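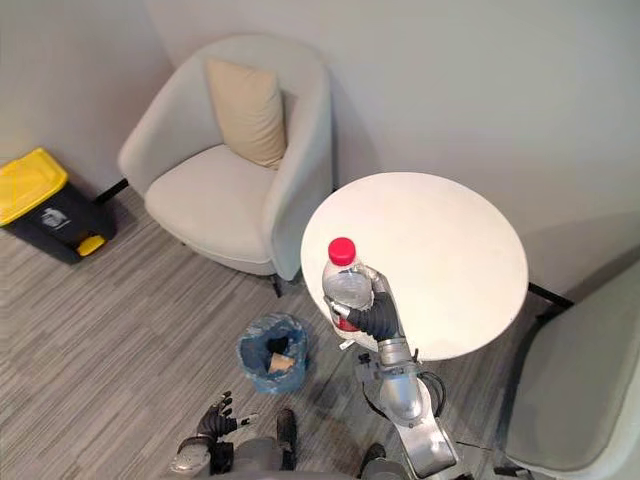 Print | E-mail
Reading time: 2 minutes

I gave up my desk in June. My office at Zisel was closing, and I figured I'd just work from wherever — how hard could it be? I've now tried every shared office within a short bus ride, and boy, do I have opinions.

Jotau was first. It's loud, the coffee is great and the phone booths are always taken (always!). I wrote maybe 900 words there in a week, most of them e-mails.

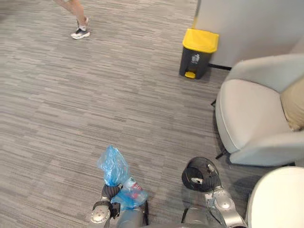 Gray carpet and a yellow-lidded bin in the lounge.

Then I tried Osman, which costs $108 a month and is so quiet I was scared to open a bag of chips. I got loads done and I was lonely by lunch. Is that just me? I asked on our readers' page and got some 33 answers, many of them longer than this piece.

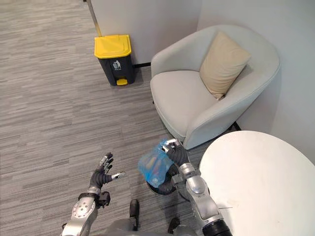

Tavow, one reader wrote, was the only place where she ever learned her neighbors' names, and she'd put up with slow internet for that any day.

So I went, and she's right about the internet. But people say good morning, and somebody saved me a slice of pie — I signed up that same afternoon.

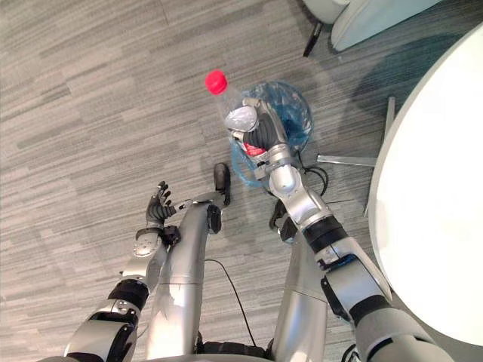
A clear bottle with a red cap, over the striped carpet.

I still miss my old desk drawer, though. It had the good pens in it.

We use cookies to improve your visit. Accept | Settings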